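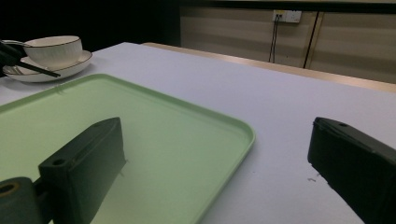 핸드헬드 그리퍼 식기 작업 지침서 2판(Okgate) 사용 평가

작성: Consuelo Alcaraz
작성일: 2019년 7월 19일

평가 대상은 Okgate가 배포하는 식탁 작업용 지침서 2판과 부속 점검표다. 손으로 잡고 쓰는 2지 그리퍼로 식기를 옮기는 작업의 배치, 파지, 기록 기준을 다룬다. 6월에 Plembridge 작업실에서 작업 3000회에 적용했고, 비교 대상으로는 그전까지 쓰던 Hesbridge 내부 규정을 두었다.

배치 기준

3장은 트레이를 비운 상태에서 시작할 것, 받침과 그릇을 겹쳐 둘 것, 트레이 모서리를 상판 변과 평행하게 맞추지 말 것을 요구한다. 마지막 항목은 Hesbridge 규정과 정반대다. 각도를 매회 바꾸면 작업자가 같은 손목 경로를 되풀이하는 경향이 줄어든다. 다만 허용 각도 범위가 적혀 있지 않아 작업자마다 해석이 달랐다. 상판 청소 조항도 모호하다. "이물이 없을 것"이라고만 되어 있고 작은 부스러기 하나를 결격으로 볼지 판단할 근거가 없다. 개정 시 크기 기준이 필요하다.

흰 상판에 흰 도자기를 놓는 조합은 허용하되 테두리 색이 구분되는 식기를 권장한다. 타당한 기준이다. 검수할 때 그릇과 받침의 경계를 테두리 선으로 판별할 수 있다.

파지 기준

4장은 숟가락과 젓가락처럼 가늘고 긴 물체를 따로 다룬다. 접근 전 양쪽 핑거를 충분히 벌리고, 물체의 중심 부근을 잡고, 끝단이 그릇 테두리를 넘어간 뒤에 하강하도록 규정한다.
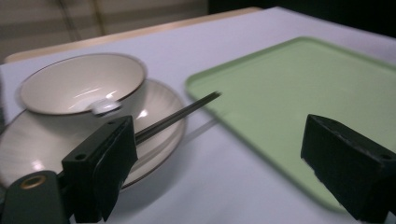 하강 속도에 대한 수치는 없다. Nidia Montoya는 검토 의견에서 속도 상한을 요구했으나 2판에는 반영되지 않았다. 실제 적용에서는 트레이 가장자리의 턱에 막대형 물체의 끝이 걸리는 경우가 가장 잦은 반려 사유였고, 대부분 하강이 빨랐던 회차에서 나왔다.

점검표

항목은 12개다. 핑거 고정 구멍의 나사 풀림, 패드 면 마모, 본체 인서트 체결 상태를 작업 전에 확인한다. 한 장에 들어가고 작성에 3분이 걸린다. 마모 등급을 글로만 설명한 점은 아쉽다. Ojeda 점검표처럼 등급별 견본을 붙이면 판정 편차가 줄어들 것이다.

평가

배치와 점검 항목은 그대로 도입해도 무리가 없다. 파지 항목은 하강 속도와 턱 통과 높이를 현장에서 보완해야 한다. Plembridge에서는 2판을 기본 규정으로 채택하고 두 값을 별지로 관리하고 있다.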